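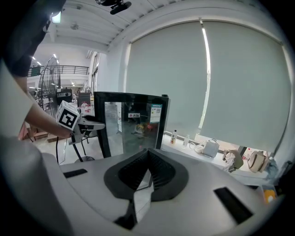 Section 7. Setting up your Poveo dehumidifier

I've put three of these in now, so I'll walk you through it the way I do it at home. Budget a Friday evening and you'll have time to spare.

1. Stand the unit upright and leave it alone for a while before plugging in – I give mine overnight.
2. Pull out the tank, peel off the tape and push it back until it clicks.
3. Pick a spot on a hard, level floor, away from curtains.

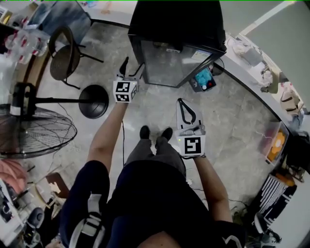 Standing on the tile floor.

4. Plug straight into the wall. No extension cords, please!
5. Hold the Mode button until the light stops blinking, then set your humidity. I like 50 in July and a bit lower in winter.

Note: The Jumham hose kit fits the rear drain, but you'll need to take the rubber plug out first (keep it somewhere safe, I lost my first one).

Caution: Switch off and unplug before you lift the tank. A full one is heavy and it sloshes.

6. Close the windows and let it run. Error 79 means the tank isn't seated, so go back to step 2.

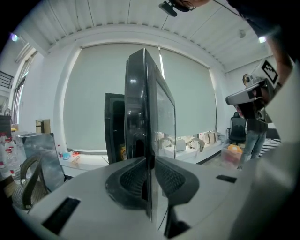 Verena Prantl wrote in to say that her hose kept dripping until she moved the unit up onto a low shelf, so the water ran downhill all the way to the drain. Good tip – I've done the same with mine, and I wipe the filter while I'm down there.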